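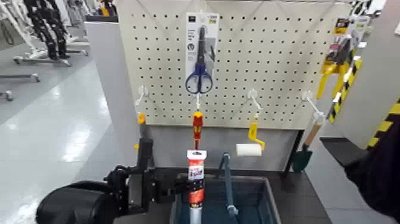
Bonjour à tous, je monte dans notre atelier partagé un poste à deux bras pour décrocher et ranger du petit outillage, et je bloque sur la prise. La base mobile s'appelle Clanda chez nous, le contrôleur de chaque pince est un Xiao, le reste est imprimé ou récupéré. Tout se joue entre le panneau perforé blanc et le comptoir noir. Le tube à capuchon blanc posé debout sur le comptoir se prend sans difficulté par la gauche. En revanche, ce qui pend aux crochets me donne du mal : le tournevis rouge et jaune, juste sous les ciseaux sous blister, et surtout le transplantoir à manche en bois, qui est accroché de travers.

Ce que j'observe sur une série de 26 essais au crochet :

- la pince se ferme correctement sur le manche dans presque tous les cas ;
- au moment de tirer, l'outil pivote autour du crochet et glisse entre les doigts ;
- le blister des ciseaux est mal localisé par la caméra de tête, la profondeur mesurée saute de plusieurs centimètres d'une image à l'autre.

Le déplacement est programmé en deux segments : approche à l'horizontale, fermeture, puis retrait à l'horizontale. J'ai déjà augmenté le couple de serrage à 75 % du maximum. Au-delà, les servos chauffent et le contrôleur coupe. Les doigts sont en PLA nu.

Est-ce que je dois changer les doigts, la trajectoire, ou les deux ? Et pour le blister, est-ce qu'il y a une solution sans acheter une autre caméra ?

Posté par **Barkon**, le 22/07/2024

---

**Ulau**

Les deux, mais commence par la trajectoire, ça ne coûte rien.

Si tu tires à l'horizontale, l'outil vient buter contre le bout relevé du crochet. Il faut d'abord monter. Je fais comme ceci sur mon propre banc :

1. Approche horizontale, arrêt quand les doigts encadrent le manche.
2. Fermeture à faible couple, puis une pause de deux dixièmes de seconde.
3. Serrage complet.
4. Montée verticale de 12 mm, lente.
5. Retrait horizontal, toujours lent jusqu'à ce que l'outil ait dégagé le crochet.

Mesure la hauteur du bout relevé sur tes crochets et ajoute une petite marge. Les 12 mm sont valables pour les miens, pas forcément pour les tiens.

Pour le transplantoir, ne garde pas la pince verticale. Tourne le poignet pour que les doigts soient alignés avec le manche. Si tu serres un manche incliné avec des doigts droits, tu n'as que deux petits points de contact et il pivote. Tu peux estimer l'angle dans l'image couleur : un manche en bois clair sur un fond blanc et gris, ce n'est pas le contraste idéal, mais la lame vert foncé se détache bien. Segmente la lame, prends son axe principal, et applique le même angle au poignet. La distance entre la lame et le manche est fixe, tu la mesures une fois au pied à coulisse.

Côté doigts, le PLA nu glisse sur à peu près tout. Colle une bande de silicone de 2 mm sur chaque doigt, ou imprime des patins en TPU avec une rainure en V. La rainure aide beaucoup sur les manches ronds. Avec ça tu pourras redescendre le couple et tes servos chaufferont moins. Dégraisse à l'alcool avant de coller, et pense à refaire le zéro de l'ouverture après, sinon la pince forcera en position fermée.

---

**atelier_du_fond**

Pour le blister j'ai eu le même souci en mai. Le plastique transparent renvoie la lumière du plafond et la caméra de profondeur ne sait plus où est la surface. Mets un bout de ruban mat dessus et c'est réglé.

Sinon achète une ventouse.

---

**Ulau**

Le ruban marche pour un test mais il faudra en mettre sur chaque emballage. Tes outils sont tous suspendus devant le même panneau, donc tu n'as pas besoin de mesurer la profondeur du blister lui-même. Ajuste un plan sur le panneau perforé, en ignorant les trous et les points aberrants, puis ajoute un décalage fixe vers l'avant pour chaque article. Refais l'ajustement à chaque arrêt de la base, parce qu'elle ne se gare jamais deux fois au même endroit.

Pour la position à gauche et à droite, l'image couleur suffit. Les anneaux bleu marine des ciseaux sont faciles à repérer.

---

**Barkon**

Merci. J'ai ajouté la montée verticale hier soir et le tournevis sort du crochet. Le transplantoir tourne encore, je n'ai pas touché au poignet pour l'instant. Le TPU est commandé. Je reviens poster les fichiers des patins quand ils seront imprimés, et je tenterai le plan sur le panneau après.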